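Grorik changed how we log desk work at Flaltbridge in January, and I have been meaning to write up the practical side. Picking up a mouse and putting it down again used to be nobody's job. It is now 15 entries on Elfriede Kramer's task sheet.

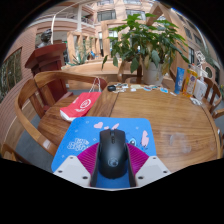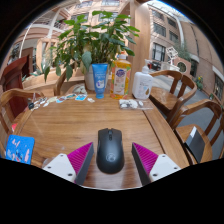 Stillumness, no. 11

The target is 400 grasps per person per shift, in 4 blocks. Elfriede used to do stock checks for Wiegand, and she finds the new work harder on the wrist than on the head. Her notes ask for a shorter block after lunch — I agree with her.

Pay grades have not moved. The old job title covered packing and labelling, and neither appears on the sheet any more. Two of the packers have asked for the training hours to be paid at the full rate, and the answer is due before the next rota goes up.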